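### 4.2 Pads as stand-ins for skin

The claim that synthetic pads teach wound closure as well as tissue does deserves more doubt than it usually gets. Harklow and Stojanović both report quick gains over 16 sessions, but their learners were scored on the same pads they had practiced on. That is a test of familiarity with a pad. Whether the gains carry over to a patient is a separate question, and neither paper asks it.

We reviewed 119 closures from the Bakitmont course, and our doubts grew. Spacing improved early and then stalled. Two raters often disagreed about edge alignment, and Dobson's scale (which we used without changes) gave them little help with short, straight cuts. A straight cut is the easy case — real wounds gape, curve and pull unevenly.

Surface realism may add to the problem. Pores and a red wound line make a pad look convincing (Figure 2), yet neither says much about how it holds a stitch.
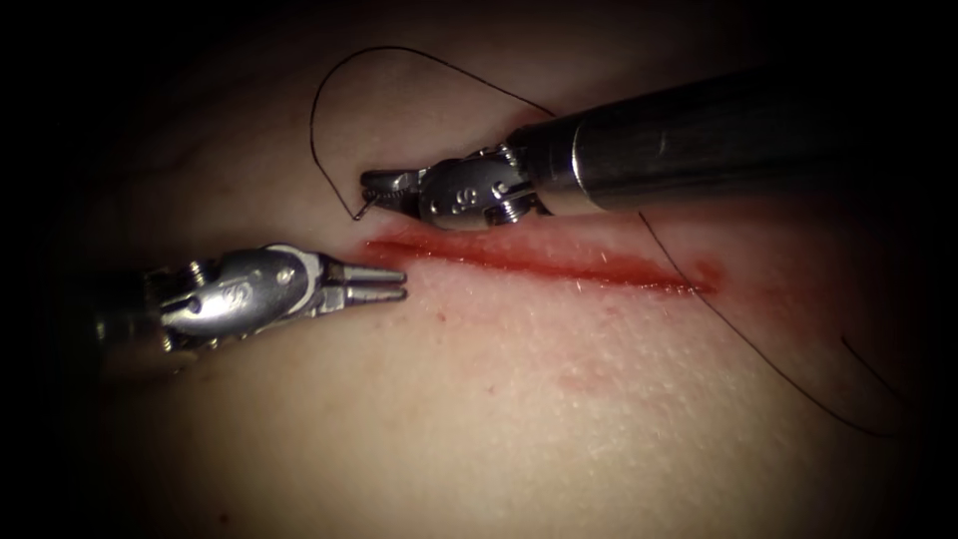
**Figure 2.** Straight incision in a synthetic skin pad, with the curved needle held just above the start of the cut.

The Tirnulov scoring sheet gives full marks for "lifelike appearance" and has no item for tearing at the needle hole. We would reverse that order.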